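Section 6. Wiping Down the White Top

Plenty of sprays claim to keep a white surface white. We have tried a shelf of them and don't believe most of the labels. A cloth, water and a little dish soap do the job, and the Clillow top needs nothing stronger.

Before you start

You need one soft cloth, a bowl of lukewarm water and plain dish soap. The cloth that ships with the Clillow is fine. So is an old T-shirt, whatever the leaflet in the box tells you about special fibers.

1. Clear the top and brush off the crumbs. Grit dragged under a cloth leaves fine scratches, and they show up badly in side light.

2. Add 3 drops of soap to the bowl. More soap means more rinsing.

3. Wet the cloth and wring it out hard. Wipe from the back edge toward you in long strokes.

4. Rinse the cloth and go over the top again with water only.

CAUTION: Do not use powder cleaners, bleach or the scrubbing side of a sponge. "Magic" erasers are sandpaper with better advertising - they take the matte finish down to a shine, and it won't come back.

NOTE: Berenice Cisneros, who tested this section, left coffee on the top for 38 minutes and got it off with the steps above. She would not promise the same for turmeric, and neither do we.

5. Dry with a clean part of the cloth. Air drying is supposed to be just as good, but in hard-water areas you may get spots.

6. Hang the cloth up when you finish. A damp one left bunched on the surface can go sour, and some dyed cloths bleed. Test any colored cloth in a corner first, even if the tag says colorfast.
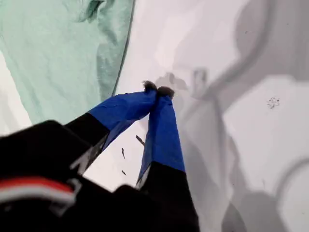 7. Check the surface at a low angle near a window. If you see streaks, repeat step 4 and skip the polish.

Gronon Home Surfaces - Owner Support - Copyright 2020 - Contact us - Back to top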